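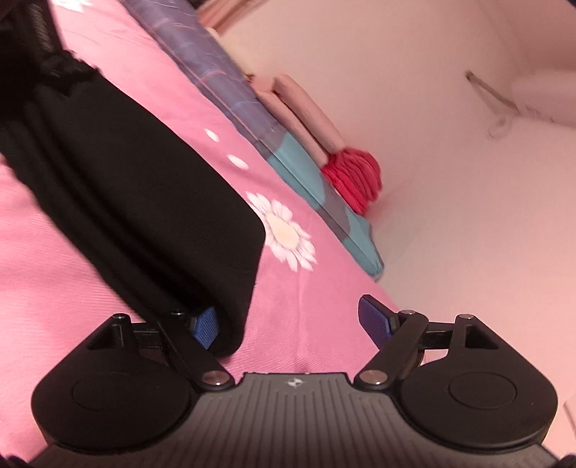
Holteck Soft Goods Rulebook, second edition: a review

Holteck sells its rulebook as the standard for anyone recording clothes handling with a hand-held gripper. I'd call it a decent house style with a big word on the cover. A standard, to me, is something two strangers can follow and end up with work that matches. I used this one for most of March, on beds and other people's laundry, and I don't think it gets there.

You get 66 pages and a one-page checklist with 18 items. The text is plain and the type is large enough to read from the far side of a mattress, so credit for that. The index is poor. I looked under "bedding," "sheets" and "background" before finding the page I wanted under "surfaces, soft."

The good part is the chapter on starting position. Holteck wants the fingers open, clear of the garment and in view before every take, and it wants the same at the end. It's a dull rule and it works. I've thrown out plenty of older recordings for the simple reason that they begin with the fingers already closed on something, and there's no telling how they got there. If you only borrow the book for an evening, copy out that chapter.

The chapter on speed is another matter. Rule 4 says to move "at a natural pace." Whose? I fold shirts like a person with a train to catch. The first edition at least tried to set a lower limit of 2 seconds for closing on a garment. That has been dropped with no reason given, and the change list at the back leaves it out. A rulebook that hides its own edits makes me wonder what else has moved.

Then there's the matter of color. The book says garments should "contrast with the surface," which sounds fine until you own a printed sheet. Black on pink is plenty of contrast by any reading. But the sheet has white daisies all over it, and the book has no opinion on patterns at all. Is a busy sheet good variety or bad practice? I went through the surfaces chapter twice and still couldn't say.

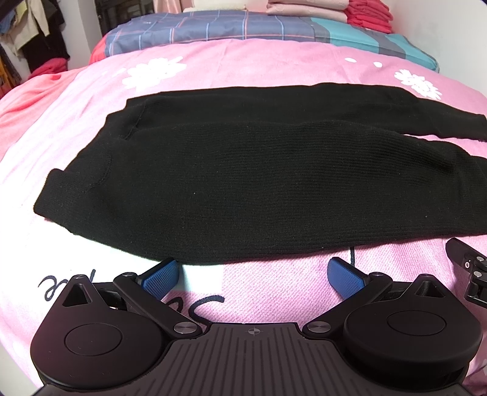 Ní Bhriain

My sweater takes are a fair test of the checklist. A black knit laid out flat, a clear strip of sheet between the open finger pads, the pads just short of the lower edge: item by item, that passes. Fine. The checklist has nothing to say about the sleeve, though, and a long sleeve lying along the far side of a sweater matters a lot to whoever has to plan the first fold. Two people could lay the same sweater two ways, tick every box, and hand in recordings that have little in common.

It's also silent on clutter. There are folded clothes stacked at the back of my bed and a plaid thing in front of them, the way there would be in most bedrooms on laundry day. Page 31 says to "keep the area tidy." Page 48 says homes should be recorded "as lived in." I wrote to Holteck asking which one wins and got a reply thanking me for my interest in the third edition.

Padded items get half a page. Anything thick, quilted or stitched in heavy seams behaves nothing like a T-shirt. You can press one finger against it and have the other standing well off, and I would like to be told whether to count that as a contact, a grip or a miss. The labels offered are "held" and "not held." That won't do for a book that costs $60.

Compare the Vimo sheet, which is free and fits on both sides of a card. It's thinner on almost everything, and the advice on lighting is hopeless. But it has a third label, "touching," and it tells you to write down how the garment was laid out before you start. For sweaters alone I'd take the card. The Itlow guide is stricter than either and I gave up on it, mainly over the demand that every surface be plain gray.

Should you buy the Holteck book? If you're training several people at once and need something to point at, probably, and staple your own page on garment layout to the front. If you work alone, read the starting position chapter and keep your money. Ask for the second edition in any case, as the first has a checklist that contradicts its own rule 9.

Spiral bound, lies flat. The cover marks easily.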